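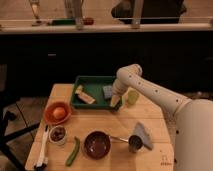

From: Ulla Manninen
To: Rurkthorpe household stores list
Date: 19 Aug 2026
Subject: Re: Small items for the shared kitchen

Dear members,

Further to Mr Jääskeläinen's message, which I quote for those who joined the list after it was sent:

> The green tray has come to be used for whatever has no other
> place. I should be grateful for a ruling on what belongs in it,
> and on whether the bowls may stay out on the table.
> Heikki Jääskeläinen

The position is as follows. The green tray is for cleaning things. The grey-blue sponge may remain in it, on the right-hand side, and should be stood up after use. Food is not to be put in the tray, even for a short time.

The orange-red bowl is for fruit and may stay on the table. The dark brown bowl is to be returned to shelf 18 when empty. Small cups with anything left in them — the white one in particular — should be labelled with the contents and the name of the person who filled them. The translucent green cup is for drinking only.

Single vegetables should go back to the cold store at the end of the session. Long-handled utensils are to be kept in the drawer, and not along the edge of the table, where they are easily knocked off.

Members who wish to propose changes may write to me before the November stock check, quoting reference 659.

Yours faithfully,
Ulla Manninen
Household Stores, Rurkthorpe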